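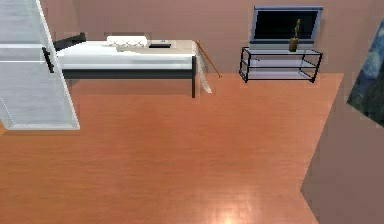
Bogdan says we should stop pricing the whole arm and base together and just buy the base first, because the arm can wait a quarter and the base can't. He said it twice on the call, so I'm writing it down, and I think he's mostly right (annoying!).

**Where the money stands, February**

Left in the equipment line: 2468. Yes, that's all of it, I checked with Sadia. The Zadura base quote would eat most of that, and it comes without the spare battery, which is another 673. So base plus battery is out unless the battery slides to the next round. Sadia thinks it can. I'd like that in an email.

The Prikham one is cheaper but it's wider, and I keep going back to the bedroom layout in the sim to think about it. Lots of open floor between the bed and the TV stand and out front, so width isn't the problem there. What bugs me is the stick leaning off the end of the bed with its tip on the floor. A thin thing like that is just what a low scanner could miss, and the glass shelves on the TV stand worry me even more. Before we sign anything I want to know what each base carries for sensing, and whether a depth camera is in the price or an "option." Thảo is asking Viseo about a standalone camera in case it's an option.

Also the floor! The sim one is shiny, with a big soft glare on it, and our real one got waxed last month. Gilang wants a loaner for a day so we can try it on a polished floor before we commit. Good idea, and shipping is 80 each way, which I can find somewhere.

**To do**

- Ask Zadura for a loaner, and whether the shipping comes off the final price
- Get the Prikham width in writing, their sheet gives two different numbers
- Door on the storage closet: measure it again, I don't trust my note
- Nighat to rerun the bedroom layout with both base sizes, 13 starts each, same seed list
- Move the arm to next quarter's sheet, tell Bogdan

Thảo just messaged, Viseo will send their camera price on Saturday. Holding the order until then.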